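Kitchenware and Play Food: Selected Views

Rareldale Household Collection
September 28, 2021

The Rareldale Household Collection lends kitchenware and play food to schools, libraries and training centers throughout the district. The kitchen group is the most frequently requested part of the collection and currently comprises over 70 pieces. A selection is presented on this page for the benefit of borrowers who are unable to visit the display room in Kukow before placing a request.

Colors may appear slightly different on individual screens. Borrowers who need an exact match with pieces already on loan should consult the printed list, which was revised in August.

Colanders and Bowls

The large oval colander is sage green plastic, with rows of small round holes across the base. It is listed with the bowls -- green and blue -- and may be requested separately or as part of the Leren table set.
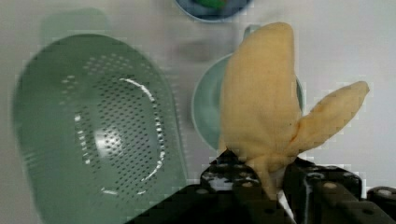
The Table Set

The Leren set brings together vessels, utensils and food pieces for sorting, serving and table-laying activities. Fruit may be placed in the bowls or arranged beside the plate, according to the age of the group. Larger utensils, such as the green slotted spatula, are supplied with the black pan.

Each set is issued for five weeks and may be renewed once. Borrowers are asked to return all pieces together, in the crate provided, and to report any missing item on the return form. Requests for the Jurčo baking set, which is stored separately, should be made on a different form. 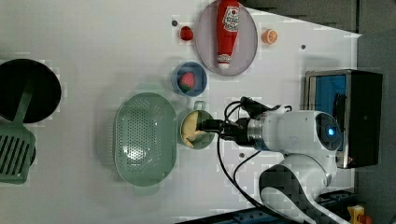

Pieces from the kitchen group on a white tabletop, including the oval colander, a ketchup bottle on a lavender plate, a strawberry in a blue bowl and an orange slice.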